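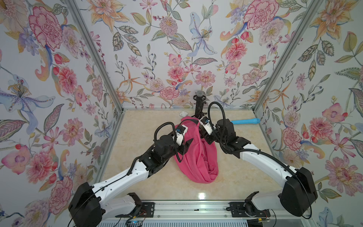 Iolanda Leite, newsletter editor

Filed under: Books and Authors
6 comments | 7 shares

29/04/2025

The second edition of Druvetero is back from the printer and orders are going out this week. If you ordered in January you are at the front of the queue and don't need to do anything.

For those who are new to the list, Druvetero is Tarcísio Fagundes's account of walking the old salt road from Seixas to the coast. The first edition sold 1409 copies and then went out of print when our distributor closed. We have had nearly constant emails asking for it since.

The text has been reset in a larger type and there is a new chapter on the return journey, which Tarcísio made by bus and on foot. Lucimara Assunção has redrawn the maps. The old ones put the ferry crossing on the wrong side of the village of Goso, as several readers wrote in to say. The recipes at the back have gone, apart from the fish stew. 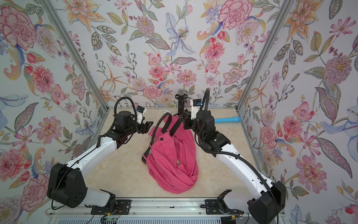 Flowered walls and a pink bag.

We printed 2245 this time. Bookshops can order through Rillow in the usual way, on the same terms as before. Please quote the new ISBN – the old one still shows on some systems and will come back as unavailable.

Tarcísio will read from the new chapter at the Seixas library next month, with Kelly Vasconcelos asking the questions. Entry is free but seats need to be booked at the library desk. He will sign books afterwards, old editions included.

A note on postage. Prices to addresses overseas have gone up again and we can't absorb all of it. Orders placed before today will be sent at the old rate. If you want more than one copy, write to Anderson Tavares first and he will work out the cheapest parcel for you.

We have also found a small box of first editions with marked covers. They are clean inside and are going at half price, one per person, until they run out. Put "marked copy" in the subject line of your email.

The next newsletter will have an extract from Lucimara's notes on drawing the maps, and the dates for the autumn list if we have them by then.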